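Nataša Vidmar keeps a list on her phone of everything she has thrown out of her refrigerator since July. She reads some of it to me over the phone, slowly, the way other people read out the names of the departed.

"Half a cabbage. Half a cabbage. Sour cream, opened. Sour cream, not opened, which hurts more. Parsley, parsley, parsley." She pauses. "I don't know who keeps buying the parsley. I live alone."

Vidmar spent 17 years running kitchens, most of them at the Suston, where she was known for making soup out of things other cooks had already said goodbye to. She now teaches a home cooking class on wasting less food, and she is the first to admit that she came to the subject as an offender. At work she could account for every carrot. At home she had a drawer she was afraid to open.

"In a restaurant somebody is yelling at you about the carrots," she says. "At home you have to yell at yourself, and you stop listening pretty quickly."
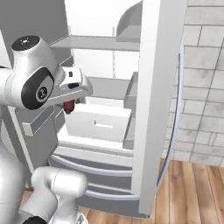

Her method, if she will allow the word (she won't), starts with one shelf. Anything that needs eating in the next two days goes on it, at eye level, in front. No lids you can't see through. She tried labels and gave up on them after she found herself writing "stew?" on a container in her own handwriting.

Most people, she says, store food by how tall it is. The tall things go where the tall things fit and the short things vanish behind them. Then there are the condiments. She asked her last class, 28 people, to bring in the oldest jar they owned. Hrvoje Todorova won with a mustard that had moved with him through three apartments and one marriage.

"He wanted to know if it was still good," Vidmar says. "I told him it had earned its rest."

She has little patience for the people who photograph their groceries in matching bins. "Very pretty. Where do they put the leftover rice? I've looked at so many of those pictures and there is never any rice."

I ask about the dates on packages, and get a sigh. She goes by smell and sight for things like hard cheese and limp vegetables, and is strict about meat, fish and cooked rice. Her friend Noura Sfeir, who co-teaches the class, is stricter still, and the two of them have been arguing over yogurt for years. Vidmar describes the argument as friendly. Sfeir, reached later, describes it as ongoing.

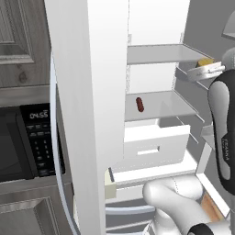

Reheating is the other place where good intentions go to die. Leftovers get eaten, Vidmar thinks, only if they taste like something on the second day, and most people blast them on high until the edges turn to leather. Use half power, she says, with a spoonful of water and a plate on top. Stir once. She has given this advice to her brother-in-law many times and he continues to eat leather.

Does any of it work? Her list has gotten shorter. There was no cabbage at all in the last month, though she concedes that this is partly a matter of not buying cabbage.

"That counts," she says. "Write down that it counts."

The parsley is still a problem.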